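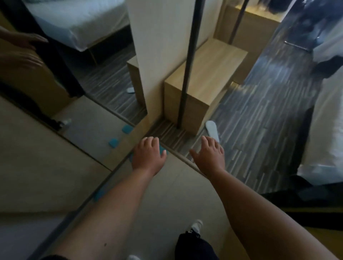

Business / Hotels and Catering

Search this site Enter keyword Go

Hotel puts off robot order after learning how much of a bedroom is floor

2022-06-24

A Cluvimcombe hotel group has postponed buying its first housekeeping robots until at least the end of July, having discovered that the machines cost less than the job of getting the bedrooms ready for them.

Pitton, which runs hotels in the town and along the coast, had set aside money this year for 12 machines to vacuum carpets, mop bathroom floors and, in the more hopeful pages of the brochure, collect slippers. The order was due to be signed this week. Instead managers have asked for more time, a smaller number and a written answer to the question of what happens when a robot meets a sock.

Rakiya Osagie, who looks after equipment spending for the group, said the delay was down to sums and had nothing to do with cold feet.

"The price of the robot was on page one," she said. "The price of the charging point, the lift controls, the better wifi and the person who goes and fetches it from under the bed was spread over the other pages, in smaller type. I read all the pages. I understand this came as a surprise."

The supplier, Enden, quoted a monthly rent of £685 for each machine, with servicing included. Pitton's own staff then went through the bedrooms with a tape measure and a notebook and came back with a further £327 a month per machine in what the group's budget paper calls "associated costs". Mrs Osagie said she had crossed that out and written "costs".

Between them the two figures take the bill for the full dozen well past the amount agreed in the spring, which had been worked out on the rent alone by somebody who has since moved to marketing.

The bigger trouble is the rooms. They were refitted not long ago, and whoever chose the fittings was thinking of guests, who can generally be trusted to walk round things. The favoured layout has tile by the door and striped carpet by the bed, with clothes rails standing on thin black metal poles and low wooden cabinets sitting flat on the floor. There are big mirrors close to floor level. Enden's survey described the mirrors as "a navigation consideration". A member of the housekeeping team, asked to put that more simply, said the demonstration machine had spent a good part of its morning trying to clean the room next door, which did not exist.

Then there is the stripe. Carpet in grey, charcoal and pale blue hides a lot, and was bought for that reason. It also hides a lot from a machine looking for dirt. During the trial the robot treated one perfectly clean stretch as an emergency and gave a biscuit crumb its freedom.

Slippers were another sore point. Guests are given a white pair and seem to regard it as a duty to leave one of them in the middle of the carpet and send the other somewhere it will not be found until checkout. A person stoops and picks it up. The trial machine could steer round a slipper or push one along, and showed a strong preference for the second. One made it as far as the lift.

Enden says a model with an arm, able to pick up light objects, will be available later. No price has been given. Mrs Osagie has left a row for it in the spreadsheet and coloured it red to save time.

There was some sympathy on the supplier's side. A spokesman for Enden said most hotels made the same mistake of buying the machine first and looking at the floor afterwards, and that he wished more customers would do it the other way round. Asked whether the company's sales staff suggested this to customers, he said he would need to check.

Pitton has now brought in a second firm, Siddiqui, to work out what cleaning a room involves before anybody pays for a machine to do it. Its people have been following the housekeeping teams about and timing the parts of the job that never make it into a brochure. A great deal of it happens close to the ground: kneeling, reaching behind the mirror, feeling under the bed frame, wiping along the line where the tile stops and the carpet starts. Vacuuming the open middle of the floor, the bit the robots are very good at, took up to 8 minutes a room, and in most rooms a good deal less.

"So we would be renting something to do the easy part," said Mrs Osagie. "There is a case for that. Nobody goes home with a bad back from the easy part, though, and backs are what I was asked to save money on."

Siddiqui's early advice is that the group should forget the bedrooms for the time being and try the machines in corridors, the breakfast room and the conference suite, all of which are wide, dull and free of slippers. That would need fewer of them. It would also mean the charging points could go in the linen stores, where there are already sockets, provided the kettles are moved. The kettles are expected to be the hardest part of the negotiations.

Housekeeping staff, who were told about the robots in the winter and have been waiting for them with varying amounts of dread ever since, were given the news at a meeting on Monday. No jobs were to go under the original plan, the group says, and none will go under the new one. Several of those present asked if the money saved could be spent on knee pads and a long-handled thing for getting under beds. Both have been added to the budget. Together they cost less than one robot for one month, and they were approved on the spot, a speed of decision that staff described as unsettling.

There remains the matter of next year's bedrooms. Pitton is due to refit its largest hotel, and the plans as drawn include the same poles, the same cabinets and rather more mirror. Mrs Osagie has asked for the designers and the equipment people to be put in a room together before anything is ordered. She has suggested one of the bedrooms, so that they can all try sitting on the floor.

The designers are said to be open to changes, up to a point. They will look at putting the cabinets on legs, high enough for a machine to pass beneath, and at hanging the clothes rails from the wall. They will not give up the stripe. It tested well with guests, and there is a good deal of it already in a warehouse.

Enden has agreed to hold its price until the end of next month and to lend the demonstration machine for a corridor trial at no charge. It will be collected from the first floor, where it was last seen facing a wardrobe.

A revised order goes to the directors in July. Mrs Osagie said she would be recommending a modest number of machines, a full list of what each one needs before it can be switched on, and a line for things that have been forgotten.

"There's always something," she said. "Last time it was the dishwashers. Lovely dishwashers. We'd had them a week before anyone asked about the width of the kitchen door."

Filed under: Hotels and Catering, Equipment, Cluvimcombe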